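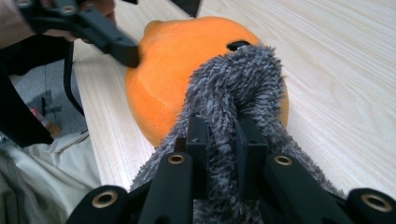
## Planning for Soft Contact: An Interview with Maham Kiani

The manipulation software group at Drokbridge has spent the past year rewriting the layer that turns two-handed demonstrations into motion plans. Maham Kiani, who leads the work, spoke with Everett Gallagher for the institute's research bulletin.

Kiani began with the choice of objects. The earlier planner, known internally as Lyons, was developed on boxes and rigid cylinders, and its contact model assumed that a surface stays where the map says it is. "Long fibers break that assumption at once," she said. "The depth estimate returns the outer edge of the fuzz, and the planner treats that edge as solid. A plush item held against a rounded one gives you two surfaces, and the map is confident about both of them."

Its replacement, Zundano, stores each surface as a band with an inner and an outer limit. The controller slows when a fingertip enters the band and waits for evidence of resistance before it commits to a grip. According to Kiani, the idea was not new to the field, but the group had put off adopting it until the rest of the code could support it.

Much of the support work concerned timing. Demonstrations are recorded with two hand-held grippers, and each produces its own stream of images and opening widths. In the first version, the streams were aligned by arrival time at the recording computer. "We had offsets of up to 300 milliseconds between the left and right hands," Kiani said. "For a person that is a small delay. For a policy learning which hand should yield, it teaches the wrong lesson." The streams are now stamped at the source, and any recording with an offset above 20 milliseconds is rejected before training.

Gallagher asked how much data had been lost to the stricter rule. Of 800 demonstrations in the first collection, 385 passed. Kiani described the decision to discard the remainder as difficult but correct. "We tried to repair them in software. The repaired set trained a policy that hesitated at every handover, so we went back and recorded again."

Occlusion remains an open problem. When one object covers part of another, the perception module must decide whether a dark patch is an opening, a shadow or a piece of the opposite gripper. Zundano currently keeps all three readings and asks the planner for a path that is safe under each. Kiani acknowledged that the resulting motions are slow, and that on crowded tables the planner sometimes finds no path at all.

The replay tool, Mullurley, has drawn the most interest from other groups. It displays both gripper streams beside the planner's contact bands, so that a developer can stop at any moment and inspect what the software believed. Kiani said that a version with written documentation would be shared within the institute in November. Support for a third camera stream is planned, although she declined to give a date for it.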